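The coat you left behind

Every village hall in the country owns a coat that belongs to no one. Ours, in Stitolcombe, is a camel number with one leather button, and it has hung in the porch since before the porch was painted. People speak of it fondly. No one will touch it.

I started thinking about the coat last November, when I lost my own. I had gone to a talk on hedges, stayed for the cheese, and come home wearing something navy that fitted me rather better than mine did. By the time I noticed the stranger's cough sweets in the pocket I was on my own doorstep.

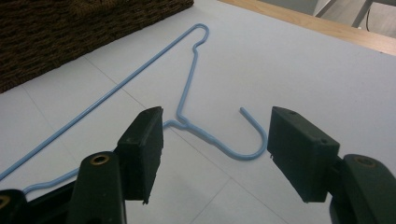 Songül Baysal ran the cloakroom at a theatre in Hemmin for 30 years and has strong views on this. The British, she says, will argue over a parking space until dark, but hand them the wrong coat and they put it on and say thank you. One man wore his neighbour's mac for a whole winter. He knew, the neighbour knew, and they had drinks together at Christmas.

Her system was paper tickets, pinned at the collar. Then came the refit, and with it an app. You scanned a code, your phone buzzed, and at the end of the night 50 people stood in the foyer with flat batteries describing a black coat. 'Mine's the black one,' they said, one after another. She kept a roll of tickets under the counter and was told off for it twice.
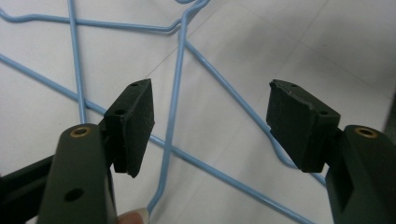 The charge these days is what really stings. I paid £6 at a gallery in town to be parted from an anorak that cost me not a great deal more. The ticket was number 3798, which suggested either a very large cloakroom or some ambition. My friend Silviu Ciobanu refuses to pay on principle and sits through whole concerts with a duffel coat on his knees, like a man minding someone's dog.

As for the navy coat, I took it back to the hall the next morning and hung it beside the camel one. Mine wasn't there. I gave it a week, then two. The navy coat stayed where it was, and so, it must be said, did the cold weather.

I am wearing it now. The cough sweets were blackcurrant.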